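Objet : Re: [levain-et-cie] Eau du robinet, eau filtrée et levain qui boude
De : Maëlle
À : la liste

Bonsoir à toutes et tous, 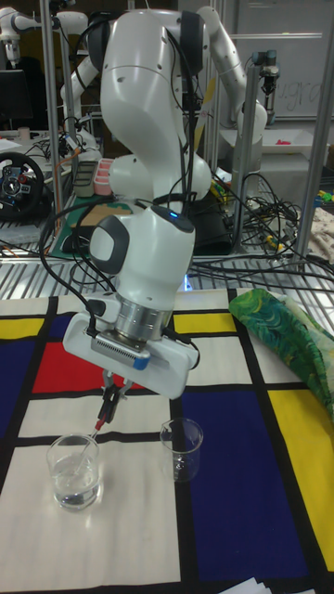 Je réponds à Jagadeesh avec pas mal de retard, j'avais gardé son message dans un coin en me disant que je le ferais au calme, et puis le calme n'est pas venu (deux fournées ratées, le petit malade, la chaudière, je vous passe le reste). Je remets son texte pour ceux qui ont raté le début :

> Le dimanche, Jagadeesh Lobo a écrit :
>
> Salut la liste,
>
> Depuis que nous avons déménagé, mon levain de seigle ne fait plus rien de bon.
> Il monte à peine, il sent le vinaigre au bout de quatre heures et la croûte du
> pain reste pâle. Même farine, même bocal, même placard ou presque. La seule
> chose qui ait changé, c'est l'eau. Ici elle est très calcaire et certains
> matins elle sent franchement la piscine.
>
> Est-ce que quelqu'un fait bouillir la sienne ? Est-ce qu'il faut acheter de
> l'eau en bouteille toute sa vie ? Ma belle-sœur me vante sa carafe filtrante
> Kadano mais je trouve les cartouches hors de prix.
>
> Merci d'avance, et pardon si la question est déjà passée cent fois.
>
> Jagadeesh

Alors d'abord, Jagadeesh, ne t'excuse pas, la question passe tous les ans vers avril et on n'est jamais d'accord, c'est même un peu pour ça que je reste abonnée !

Pour l'odeur de piscine : laisse reposer ton eau dans un pichet ouvert toute la nuit, sans couvercle. Chez moi ça suffit largement. Je remplis le pichet en faisant la vaisselle du soir et je n'y pense plus. Attention quand même, certains réseaux traitent à la chloramine, et là le repos ne change pas grand-chose, il faut passer par du charbon. Appelle ta mairie ou le service des eaux, ils te le diront au téléphone (la dame que j'ai eue était ravie qu'on lui parle de pain, elle m'a gardée un quart d'heure).

Faire bouillir, je l'ai fait tout un hiver. Ça marche, mais il faut attendre que ça refroidisse, et moi je n'attends jamais assez. J'ai tué un levain comme ça, un beau, que je tenais de ma tante. On le rafraîchit avec une eau trop chaude, on se dit que ça ira, et le lendemain il n'y a plus une bulle. Si tu fais bouillir, fais-le la veille.

Le calcaire, par contre, je ne le crois pas coupable. J'ai habité trois ans dans un coin où la bouilloire devenait blanche en une semaine et je n'ai jamais fait d'aussi bon pain. La pâte est un peu plus ferme, c'est tout, on rajoute une cuillère d'eau et on n'en parle plus. La carafe Kadano, je l'ai eue aussi, je n'ai rien contre, mais je l'ai donnée à mon voisin quand j'ai fait le compte des cartouches.

Maintenant, ce qui m'a fait tiquer dans ton message, c'est « même placard ou presque ». Presque ! Il fait combien dans ce placard ? Un levain qui tourne au vinaigre en quatre heures, pour moi il a trop chaud ou il a faim, et peut-être les deux. Essaie ceci pendant cinq jours :

– 20 g de levain, 60 g d'eau, 60 g de farine, matin et soir
– le bocal loin du four et de la box internet (ne riez pas, la mienne chauffe comme un radiateur)
– un élastique autour du bocal pour voir où il en est
– pas de pain du tout pendant ce temps, même si ça démange

Je sais que 20 g ça paraît ridicule quand on a l'habitude de garder un fond de bocal énorme, mais c'est souvent là que tout se joue, il reste trop d'acidité d'un rafraîchi à l'autre. Et goûte-le ! Un bout de langue suffit.

Pour la croûte pâle, à mon avis c'est la suite logique : une pâte trop acide et trop avancée n'a plus beaucoup de sucres à faire dorer. Commence par le levain, on verra le four après. Si jamais elle reste blanche, il y avait un long fil là-dessus il y a deux ans, avec une grosse dispute sur les cocottes en fonte, il doit être dans les archives.

Tant que j'y suis, est-ce que quelqu'un a encore de la farine de seigle du moulin Gineleck ? J'en ai commandé un sac et on me répond rupture jusqu'à nouvel ordre. J'échange volontiers contre du petit épeautre, j'en ai beaucoup trop (le prix au sac était trop tentant, vous me connaissez). Je peux l'apporter à la prochaine rencontre chez Rajan, si la salle est toujours bonne pour dimanche. D'ailleurs, qui s'occupe du beurre cette fois ?

Jagadeesh, donne des nouvelles de la bête, même mauvaises. Et dis-nous la température du placard !

Bises enfarinées,
Maëlle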